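# When the arm let go of the table: a talk with Lộc Phùng

3 July 2025
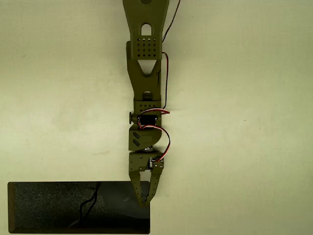
Lộc Phùng did not want to begin with the fault. He wanted to begin with the wires, and after two hours in the workshop at Randstead I understand why. The arm he works with is printed in green plastic, and its red and black wires go down the right side with loops at the wrist, so that the joint can turn without pulling on them.

"People look at the gripper first," he told me. "I look at the loops. If a loop is too short, the wire is pulled at each turn. If it is too long, it catches on something. We had the first kind."

The project is called Galano. It has existed for two years and its purpose is modest: to put small parts into trays and take them out again, many times, with an arm that a school or a small shop could print and repair. The team has never had much money. In August of last year they had a long test planned, and the arm was supposed to run day and night until it reached 5,000 cycles.

It stopped at cycle 2,614.

"Stopped is a kind word," said Nicanor Salinas, who was alone in the room that evening. He was writing labels at the other table and had his back to the machine. "I heard the fingers hit the tray. One time, then again, then again. The arm was going down too far and the program thought everything was fine."

What had happened, as they learned later, was a break inside the insulation of a wire at the wrist. From outside the wire looked healthy. When the wrist was straight, the copper ends touched and the servo had power. When the wrist turned past a certain angle, the contact opened, the servo lost its hold for a moment, and the weight of the gripper pulled it down. Then the contact closed again and the servo jumped back to its commanded position with full force.

I asked Mr. Salinas what he did.

He was silent a little before he answered. "I did the wrong thing. I put my hand in to save the tray."

One finger of the gripper came down on the back of his hand. It was a bruise and a small cut, and he finished writing his labels with a bandage on. But he does not like it when visitors laugh about the size of the machine. The motors are small, he said, and the tips of the fingers are narrow, so the force arrives in one point. A child would have been hurt more.

At that time the stop button was on the power supply, behind the table. To reach it he had to lean over the arm. Mr. Phùng had put it there himself and he speaks about this with more discomfort than about the wire.

"The wire is normal. Wires get old. But I built a table where the man must pass the danger to arrive at the button. I saw this table each day and I did not see it."

The search for the cause took 12 days, which seems long for one wire. They first suspected the servo and changed it. The arm ran for 383 cycles and dropped again. Then they suspected the program, and a colleague from Zhong, the company that supplies their electronics, spent an afternoon reading the log with them. The log was clean, and this was part of the problem: it recorded the positions that the computer asked for, and it had no record of where the joint really was.

In the end Mr. Phùng found it with his fingers. He held the wire and bent it slowly while a meter was connected, and at one place the number went to zero. "It felt soft there," he said. "Like a noodle with a bad part."

Several things are different now. The stop button is on the front edge of the table. The wires at the wrist are replaced on a schedule, whether they look good or not. The program compares the current of each motor with the expected value and cuts the power if the two do not agree. Hands stay out until the power is off, and this rule is the one Mr. Salinas repeats to every student.

The project has a second workshop in Bidismont, with the same design of arm, and I asked if they had seen the same fault. Mr. Phùng wrote to them in the week of the accident. They opened the wrist of their own arm and found one wire already thin at the same bend, though it had never failed.

The long test has not been repeated yet. He would like to do it before winter, with the new loops, which are 14 millimeters longer than the old ones. Mr. Salinas has asked that his table be moved, so that he can sit facing the arm.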